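Chapter 7
Perception for Thin and Transparent Objects

The planners in Chapter 6 took the pose of every object as given. Flower arranging removes that comfort. A stem is a few pixels wide, and depth sensors tend to read straight through clear glass. The Plellenholm exercises use 315 recorded episodes of this task, and we return to them until the end of the chapter.

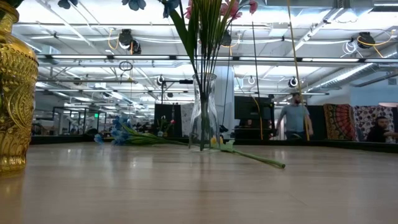
Figure 7.1 Fixed view of the table: glass vase, artificial stems, two of them lying loose.

A fixed view is good for deciding which stem to pick next. It is poor for placing the fingers, so Żak, our planning library, hands over to the wrist view for the final approach. Section 7.2 covers the handover – mostly a matter of timestamps and frames.
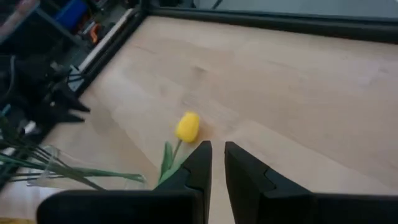
Maja Gajewski objects that two views are one too many for a first course, and that students should get a single-view segmenter working before they fuse anything. Readers who agree can skip to Section 7.4 and come back.

You will need the Żak tools from Appendix B and 23 labeled episodes for tuning.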